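Cell rules: the questions I get most

I'm Negin, and I look after the robot cells at Kemby. Soudabeh Daneshvar wrote the first version of these rules and I've been adding to them ever since, so blame me for the long ones!

Can I reach in while the arm is paused?
Nope. Paused still has power. Hit the stop, wait 5 seconds, then put your hands in.

How fast can I run it during cable work?
Our limit is 300 mm per second, and 14 when the fingers are closing in on a plug. I know, it feels like forever (bring coffee).

Do loose cables need to be tied down?
Anything that isn't being handled, yes. Tie it to the frame and keep it out of the arm's path.
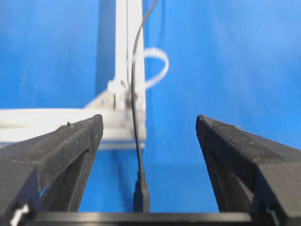

The cable you're working with is different, because it needs some slack to move. Just don't let the fingers pull on it sideways, and grab the plug by its housing, never by the wire.

Do I have to trim the cable ties?
Please do! Long tails snag on things. Snip them flush, and no sharp stubs, my knuckles have suffered enough.

Who signs off on a new gripper?
Me or Soudabeh. Fill out the Endico sheet first and leave it in the tray by Monday.

Where do I report a near miss?
Call extension 153, even if it seems silly.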